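Is the wide clear packing tape worth paying more for?

Posted in Home & Moving – Stetville Community Help
Apr 25, 2022

boxedin_stetville
I'm packing up a one-bedroom apartment and I've already had two boxes open up on me in the hallway, both taped with the cheap clear stuff. The store here carries a Grundside roll that costs twice as much and says "heavy duty" on the wrapper, which as far as I can tell means nothing. Is there a real difference, or am I paying for a word? I also keep losing the end of the roll and then it splits down the middle when I pick at it with my nail. I bought it in January, if that matters. I have a lot of books and a box of kids' stuff (blocks, game pieces, that kind of thing) that will go everywhere if the bottom gives out.

plainbrown_900
"Heavy duty" is a sticker. Ignore it. Look for the thickness, if they print it, and be suspicious if they don't. I've used both kinds and my guess is that your tape is fine and your boxes are the problem. Used grocery boxes have soft, dusty flaps and no tape holds well on dust. Wipe the flaps with a dry cloth, run one strip down the seam and let it go well down each side, then put a second strip next to it so they overlap. Press it down hard with your palm. Most people skip the pressing and then blame the roll.

Books go in small boxes. I don't care what the tape says it can hold.

For the end of the roll, fold the last bit under itself every time you put it down. A little tab, that's all. I stand mine on its edge on the table while I work so it isn't picking up crumbs on the sticky sides, and small things like blocks get bagged before they go anywhere near a box.

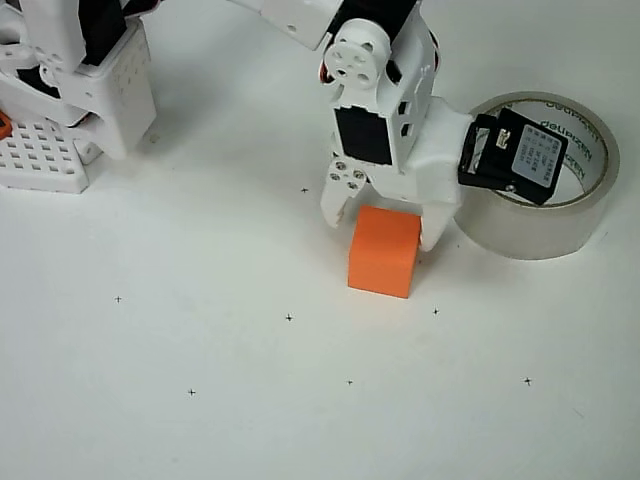

tapeskeptic943 doesn't buy the part about standing it on its edge, and says a roll left that way just wheels off the table the minute you bump it. Lay it flat on a clean sheet of paper and you get the same result without crawling under the couch. The folded tab is good advice, though. I'd also add that if the tape splits every time, it may be old or it may have been stored somewhere cold. Bring it into a warm room overnight before you throw it out. That has worked for me more often than not, but I've had rolls that split from the first pull to the last and those went in the trash.

On the price, I bought 4 of the expensive ones for my last move and I couldn't tell them from the store brand once they were on the box. Maybe they were a bit quieter coming off the roll. I wouldn't pay double for quiet.

The blocks are the easy part. Zipper bag, squeeze the air out, bag goes in a box with towels. If a corner of the box lets go you've lost nothing.

plainbrown_900
Mine doesn't roll anywhere, but my table is level. Flat on paper is fine too.

chin_street_mover
just get the expensive one, its tape, how much are you really saving. moved last year and used the Zidemik brand and nothing opened. only had light boxes tho

tapeskeptic943
Light boxes would stay shut with almost anything on them, so I'm not sure what that proves. A heavy box fails at the bottom seam, and that's where I'd want to see it tested – full of books, picked up and carried down some stairs.

boxedin_stetville
OK, I tried the two overlapping strips on a box of cookbooks, with the cheap roll, after wiping the flaps. I carried it down to the car and back up and it held. That's one box, so I'm not declaring anything yet. The older grocery boxes do feel soft when I squeeze the corners and I'm going to stop using those for anything with weight. The tab works. Left the roll near the heater last night and it still split once this morning, so I have my doubts about the warm room idea. Will keep the Grundside one in mind if this roll runs out before the kitchen is done.

This thread has been viewed 700 times.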